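Stirkholm Household Help
Bedding and Linen Care

Quilted comforter will not lie flat after storage

Posted by Homa Nazari

I would be grateful for guidance on the care of a quilted comforter with a smooth, slightly shiny cover. It was stored in a vacuum bag from the spring until July and has since been placed on a guest bed. The filling remains thick in some sections and thin in others, and the comforter bunches toward the middle whenever it is spread out. The label permits machine washing, but I would prefer to avoid a full wash if another method is suitable. The filling is polyester, 200 grams per square meter.

Somtochukwu Oyelaran

A full wash is not required in the first instance. Please proceed as follows.

Lay the comforter over the bed and take hold of one edge with both hands. Shake it firmly 5 times, then repeat from the opposite edge. Where a section remains thin, work along the quilting seams with the fingertips and ease the filling toward the center of that section. Do not pull on the seams themselves, as the stitching on smooth covers can open.

If lumps remain, place the comforter in a large dryer on the lowest heat with 4 clean tennis balls for twenty minutes. A household machine is often too small for a double size, and a laundromat dryer is preferable. Check the care label before using any heat. The comforter should then be left spread out overnight before it is folded.

Vacuum bags are not recommended for quilted items kept longer than one season. A cotton storage bag is sufficient.

Villanueva

Mine was the same. Shaking did it, no dryer needed.

Pralis

I agree with the first reply, with one addition. A comforter with a slippery cover will move about on a plain cotton sheet regardless of the condition of the filling. A duvet cover with corner ties will hold it in position. When spreading it, two persons should each take a corner and draw it toward the foot of the bed together, keeping the edge low. 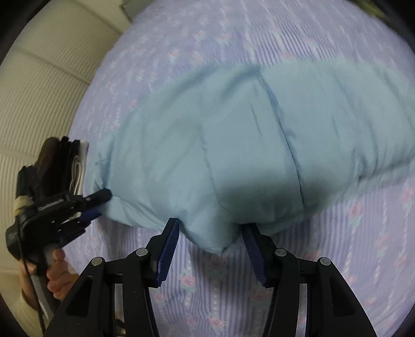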